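Play Fruit Gets a Second Life at the Lestine Toy Library

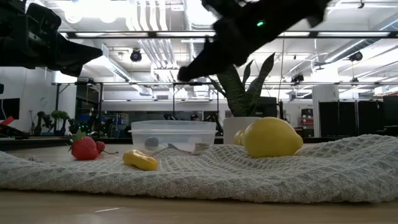 Play fruit on a waffle-knit towel, with a clear plastic container.

I stopped in at the Lestine toy library in January thinking I'd stay ten minutes, and I was still there when they locked up! The shelves are being sorted ahead of the reopening, and the play food (easily the most borrowed thing in the building, if you ask any parent in Prosthorpe) has its own table.

Inês Aguiar has been running the toy library for years and she had me working before my coat was off. Toy fruit comes back in mixed bags, so the strawberries, cherries and lemons all have to be matched up with their sets again. An old towel goes down first so the round pieces don't roll off onto the floor. I picked up a lemon and was told, very kindly, that it belonged with the other lemon.

The library lent out 2,168 toys last year, and 272 of those loans were play food or kitchen things. Mahsa Daneshvar, who keeps the loan book, read me the numbers twice because I didn't believe her the first time. Trains came second, and puzzles were way down the list (too many missing pieces, she thinks, and I can't argue with that after the one we took home last summer).

So there are going to be more kitchen sets this spring. Benedikt Seidel has put together 33 new bags, each with a card inside showing what should come back, and the old paper tickets are going away. Families can keep a bag for three weeks now, up from two. My own kids will be thrilled, and I'll be finding cherries under the couch until summer.

They're still short on a few things. If you have toy vegetables in good shape, or small baskets with handles, Inês would love to see them. Please skip anything with batteries, and give it all a wash before you drop it off! Donations go to the side door on Julside Lane between 10 a.m. and noon.

Borrowing is free for anyone with a library card from Prosthorpe or the towns nearby, and you can sign up at the desk. The reopening is set for the first week of March, with coffee for the grown-ups and the play kitchen out for everybody else.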